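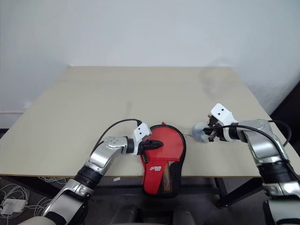 Both arms at the practice table with the red paddle case.

Progress report to the Delline fund, 2020-09-12
Sutter after-school robotics club

Thank you again for carrying us through the summer. We had hoped to write in July, but the students wanted more to show you first, and I'm glad we gave them the time.

The club now has 9 regular members, and they have settled on two-handed handling as this year's project, which they have named Pruletier. The table tennis paddle case has become a favorite practice object - it has a hard-to-manage shape, a zippered rim and a mesh pocket, and every one of those makes the students stop and think about where the fingers should go.

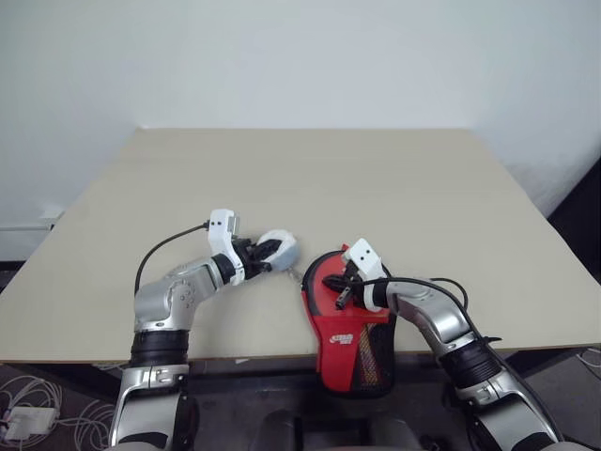
We have logged 28 practice sessions so far, and two of our newer members are now trusted to lead one from start to finish. Progress with small, soft things is slower than we promised you in the spring, and I would rather say so plainly. Keeping the two grippers from crowding each other still takes a good deal of patience!

Of the 30 club evenings in your grant, 2 remain. We would like to use them for the Allov open night, and the students very much hope you will come.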